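### 4.2 When visitors "do" the accent

I grew up in Kamberg, so I'll own my bias -- a tourist putting on our vowels at the bakery counter makes my neck prickle. Still, I was surprised by the diaries. Of the 58 locals who kept one for us, 13 wrote that they'd laughed along and meant it! Kai Lenz, who coded the Sindeck entries, found much more grumbling over there, mostly from people serving behind a bar (fair enough, they cop it all night). Neighbours imitating neighbours hardly rated a mention. I'd love to know whether the setting matters more than the mimic, but our diaries can't settle that.

**Figure 5.** Simulated robotic arm on a box-shaped mount, tabletop setting.
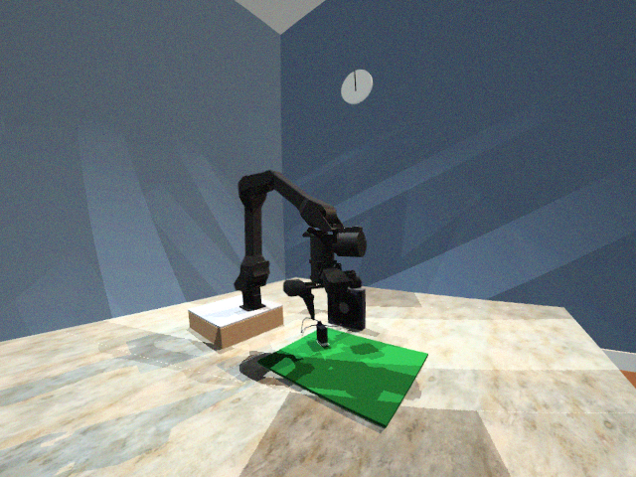

### 4.3 Saying sorry afterwards

Apologies turned up in October, all of them from Akow.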